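タオルの畳み直しと収納かごの配置について

2023年2月12日

作業台まわりの布物の置き方を見直したので、記録として残しておく。対象はタオルと、綿またはニットの衣類。シーツ類は別の棚で管理しており、今回は含めない。

これまでは洗い上がった布を台の上に一度全部広げ、畳んだ順に積んでいた。この方法だと畳む面積が後半ほど狭くなる。台の広さは変えられないので、未処理の布をかごに入れたままにし、1枚ずつ取り出す方式に変えた。

かごは2種類を併用する。台の奥の隅に置くのは、側面に穴の開いた青緑のプラスチックかご。ここには未処理の布を入れる。もう一方は黒いワイヤーメッシュのかごで、台の上には置かず、奥と左の壁側のアルミフレームに掛ける。左側のものは白い結束バンドで留めた。壁のかごには畳み終わった小物だけを入れる規則にしている。 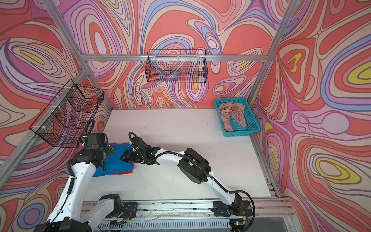
台の左側に畳んだタオル(上が青、下が赤)、右奥に未処理かご。壁のメッシュかごは空。

畳みの手順は以下のとおり。

1. かごから1枚出し、上端の両角を持って吊り下げる。
2. 縦方向のしわを下へ逃がす。振る回数は2回まで。
3. 台に置き、長辺を半分に折る。
4. 短辺を三つ折りにし、輪になった側を手前に向けて積む。

手順2で強く振ると、薄手のタオルは耳が波打つ。厚手は問題ない。目付の目安として、手元のタオルは1平方メートルあたり325グラムのものが中心で、この厚さなら三つ折りにしても山が傾かない。これより薄いものを下に入れると、積んだときに上の段が前に滑る。厚いものから下に置くのがよい。

積み方については、色で分けるか寸法で分けるかを検討した。色で分けると見た目は揃うが、寸法の異なるものが同じ山に入り、縁がずれる。現在は寸法を優先し、色は問わない。赤と青が同じ山に入るのはこのためである。下の1枚の縁が少しはみ出す程度なら直さない。取り出すときの目印になる。

山の高さは40センチ程度まで試したが、台の上ではもっと低いほうが扱いやすい。高くすると、中ほどの1枚を抜くときに上の段まで動く。

衣類はタオルより手間がかかる。角が四つに決まらないので、畳む前に吊って形を出す工程が必要になる。縫い目やパイピングのあるものは、その線を基準にすると左右の判断が早い。線が斜めに流れている間は布がねじれているか、どこかで折れ返っている可能性があるので、台に下ろさずに持ち直す。
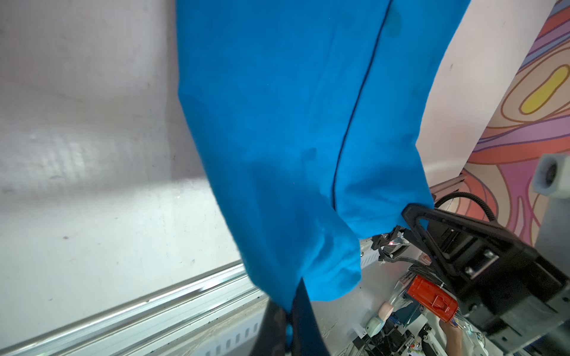

青い衣類を吊った状態。紺の細いパイピングが斜めに走り、裾のほうに布がたまっている。

裾に布がたまったまま台に置くと、その部分が厚くなり、折り線が決まらない。対処は二通りある。ひとつは裾の角をつまんで外へ引く方法。もうひとつは一度台に置き、手のひらで中央から外へ送る方法。前者のほうが速いが、起毛した生地では引いた箇所に跡が残ることがある。やや毛羽のある生地には後者を使う。

洗剤と柔軟剤も少し整理した。柔軟剤はプラクヴァーノ(Plakuvano)の無香料を使っていたが、タオルには入れないことにした。柔らかくはなるが、積んだときに滑りやすい。衣類には引き続き使用する。洗剤はドラレック(Draleck)の液体、容量2000ミリリットルの詰め替え。計量キャップの目盛りが読みにくいので、別の計量カップを使っている。

青緑のかごは、10月にフォンセカ(Fonseca)の店頭で購入した。側面の穴は通気の点では有利だが、細い紐の付いた衣類を入れると紐が外に出て絡む。紐付きのものは先に結んでから入れる。縁が外側に少し開いているため、縁を持って引き寄せやすい。

残っている課題は、未処理かごの中で小物が布に紛れることである。丸めた布のひだに入ると、上から見ても一部しか見えない。かごに入れる前に布を一度軽く開けば防げるが、枚数が多いと省略しがちになる。かごを浅いものに替える案もあり、同じ底面で深さの違うものを探している。

メッシュかごの固定は、結束バンドのままでよいと考えている。金具に替えると位置の変更が面倒になる。余ったバンドの端は短く切っておかないと、薄手の布が引っかかる。切り口は壁側に向けた。

次はハンドタオル用の仕切りを試す。厚紙で寸法を出してから、材料を決める予定。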